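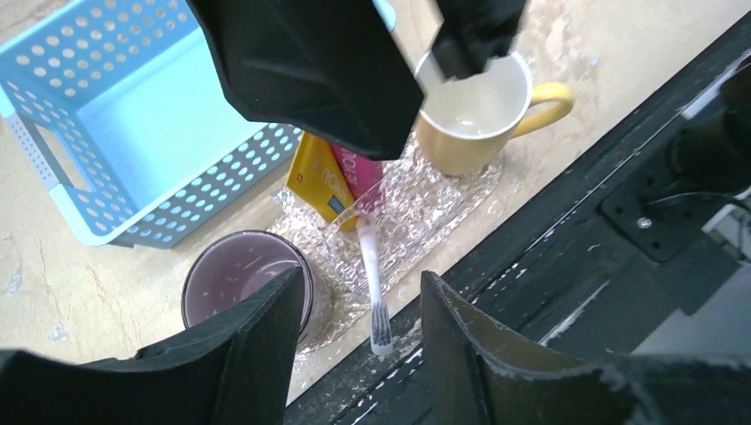
**Ticket 752 — break room clearing arm, Sostton office**
Status: reopened, 4 March 2021

Pandent closed this as "resolved by update." I don't agree. Cups are fine. Clear wrap and plastic forks are still the problem, same as in July.

Log for this week:

- 302 clearing runs, some 9 stopped for a person
- 6 of those were wrap or a fork
- restart from the panel worked each time, once somebody walked over

The pitch was that front desk staff would get their afternoons back. What they got is a pager — and the blame when the table isn't clear.

Tried: slower close speed, new finger pads. No change that I can see.

Asking Pandent for the stop logs, and for someone to put the pager duty in writing as a job. Leave this open until both are in.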